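Is a self-storage "price lock" worth paying extra for?

Asked in: Moving and storage
267 views

I'm between flats and need to put the contents of a one-bed somewhere until at least December. The Flolomico site near me is offering a "price lock" if I pay four months up front. The chap on the phone was very keen on it. Without the lock the monthly rate "may be reviewed", and he wouldn't tell me when or by how much. The upfront total comes to £900 including their insurance, and I can't see why I should hand that over to a firm that won't answer a simple question.

Has anyone had one of these and did the price really stay put? Also, do I have to take their insurance?

3 answers

Answer 1 (accepted by asker)

I'd be wary. I had a unit with Arko for a bit over a year and the "lock" turned out to cover the rent only. The insurance went up twice and then a "site fee" appeared that hadn't been on the first bill at all. All of it was allowed, because the agreement said so on the back page in tiny print.

Ask them to email you the full agreement before you pay anything. Look for the words "other charges" and for how much notice they have to give. If it says they can change fees with 14 days' notice then the lock isn't worth much to you.

Also check what you get back if you leave early. Mine was nothing for the part month, and they wanted notice in writing – a phone call didn't count, even though a phone call was fine for signing up.

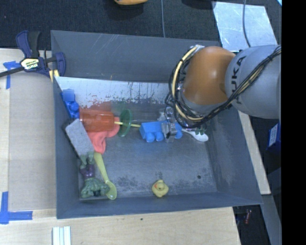 Do I have to take their insurance?

Most places insist you have some cover, but it needn't be theirs. Ring your home contents insurer and ask whether goods in storage are included or can be added. Mine added it for £79 for the year, which was a good deal less than Arko wanted. You'll need to show the storage firm something in writing with the address of the site on it. They may drag their feet over it, so get it sorted before moving day or you'll end up paying for theirs as well.

Read what's left out, too. Damp and moths were both excluded on the policy I was offered at the desk, and those are the two things I'd worry about in a storage unit.

14 people found this helpful

Answer 2

Never used Flolomico but we had Karagiannis move us and they store stuff in their own warehouse in Mirkevholm, might be cheaper than a unit?? You can't pop in and get things though, you have to book. Didn't have any problems ourselves.

Answer 3

The answer above about fees is right as far as it goes, but I'd also ask why you need a unit that size. The size calculators on these websites always seem to land one bigger than you need. I was told 75 square feet for a one-bed and used perhaps half of it, with the bed taken apart and the boxes stacked properly. Go and stand in one before you sign.

And don't believe "only two left at this price". It said that when I booked and it said it when I moved out.

Comment from asker: Thanks all. Got the agreement emailed over in the end and there is an "administration charge" they can alter whenever they like. Not paying up front. Still waiting to hear back from my insurer.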